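Race notes, Wollow 10K, posted 2nd December

Splits were even through the first half. The course leaves Rorndale on packed gravel, drops to the river, then climbs for 2 miles past Utlow. I held back on the climb and lost some 200 yards to the group I had started with. Most of that came back on the paved descent.

In October I ran the same climb in training at a slightly faster pace, on fresher legs. Weekly volume has been lower since then.

Chip timing was by Zacharopoulos. The results list 375 finishers; my chip time and watch differ by one second. Bag check closed at the first 100 bags, so arrive early or use the lockers by the start. Lockers need your own padlock. 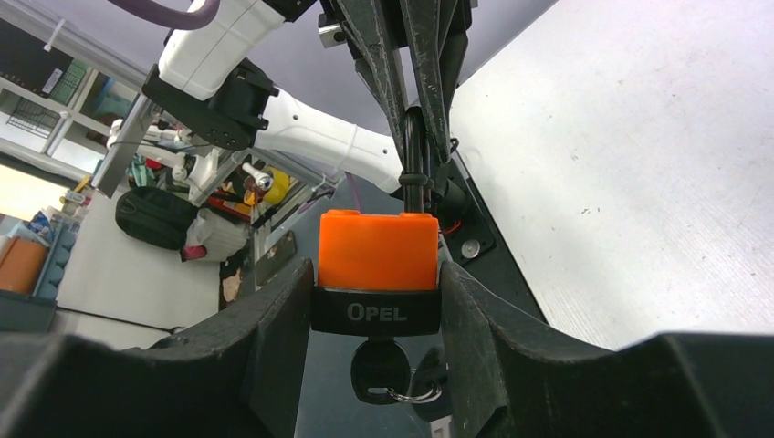
Orange and black padlock, key in.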